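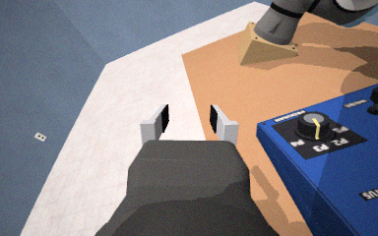
Ploltton Film Club: Members' Diaries

12/12/2023

Watched Vato again last night at the Gradov, this time with the club. It was the third screening of our December animation run and the best attended so far. The big room seats 353 and the balcony had to be opened. I sat near the back on the left, by the heater.

The first time I saw this movie I was mostly following the plot. A boy finds out that his grandmother used to write letters for the whole village, and he takes over the job after her eyes go bad. This time I paid attention to the objects. Nearly every important scene has something in it that a child today would not have used. There is a typewriter with a sticking key, a phone on a party line, and a slide projector that jams during the wedding. The movie never stops to explain any of them. The boy pushes the wrong lever, gets it wrong again, and then has it. I think a viewer of eight or nine learns the thing at the same speed he does.

The letter scene still works on me. He types one line, reads it out, pulls the page and starts over. It runs long, and two kids in front of me got restless and went out for popcorn. I would not cut it.

I was less happy with the last half hour. The flood comes in from nowhere and the grandmother is hardly in it. The music is also too loud there, or the Gradov had it turned up. Someone in the discussion said the flood was in the book. I have not read the book.

Discussion went on until past ten. Most of it was about whether the younger brother is needed. I said yes, for the projector scene if nothing else. The other long argument was over the dubbed version against subtitles. We showed the dub. The voice for the postman is wrong, much too young.

Walked home by the river road. Need to return the Yang box set before the break, and I still have two of the shorts left on it. Also have to write 200 words on Vato for the newsletter. My notes from the first viewing came to 814, so most of that will have to go. I will keep the part on the typewriter.

Next up is the silent program. I have asked for a seat farther from the heater.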